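Support > Warehouse Equipment > Reach Trucks > Closed Tickets

Ticket 2443: Lift height limited after battery change
Site: Konholm, cold store annex
Opened by: Lucian Stoica
Opened: September 27, 2023

Problem as reported

After we changed the battery on the Fevero reach truck, the mast does not go higher than the second beam. The display shows code 615 and the turtle symbol. Driving is normal, only slow. We need the top level again, because the Bayram pallets are stored there.

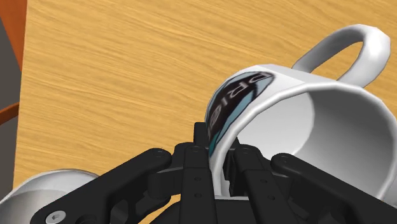 First checks

I turned the key off, waited 20 minutes and turned it on again. The code came back. Battery charge was full. I looked at the battery connector and it was clean, and the lock was closed. Hydraulic oil is between the two marks. The hour meter shows 4000, so the service is also due, but I think this is a separate matter.

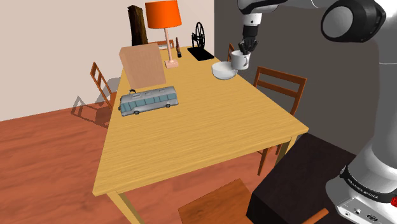 White mug held over the bowl, right side of the table.

Answer from Jadamside service desk

Code 615 means the truck does not know the weight of the new battery. Please open the setup menu with the supervisor PIN, choose "Battery", and enter the weight from the battery plate. Do not copy the weight from the old battery. Lower the forks fully before you save, otherwise the value is not accepted.

Result

The first time it was not saved — my forks were still a little above the floor. The second time it was accepted and the code went away. I lifted without load to the top beam, then with one pallet. Both were fine. Speed is normal again.

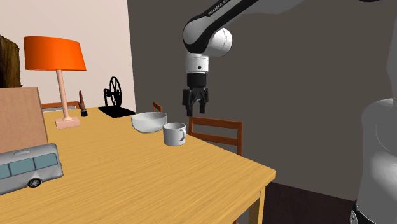

Robot arm at the table, dark wall behind.

Still open

The plate on the spare battery is scratched and I cannot read the weight. Can you send it to me, if I give you the serial number? Until then we keep this battery out of the truck. Please also book the service, mornings are better for us.

Jadamside: serial number received, weight sent by e-mail. Service request moved to a new ticket. This one is closed.

Filed under: Mast & Lift, Battery Setup, Error Codes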